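**Wood grain** is the pattern and direction of the fibers in a piece of wood, and by extension the look that pattern gives to a cut surface. It depends on the species, the growth of the tree and the way the log is sawn.

Plain sawing gives arched figures on the face of a board, while quarter sawing gives straight, narrow lines. Oak cut this second way also shows pale flecks, called ray figure.

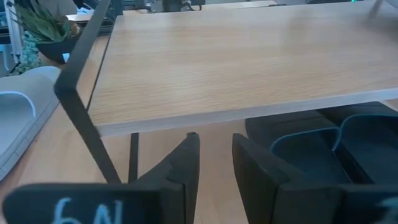
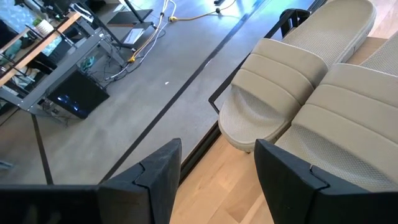 Strength follows the grain. A board splits easily along its fibers and resists breaking across them, so shelves and beams are cut with the grain running lengthwise. Boards also swell and shrink mostly across their width - a problem in wide floors laid without a gap at the wall.

Printed grain is common on laminates. The pattern repeats, and makers often use several prints in one line to hide this.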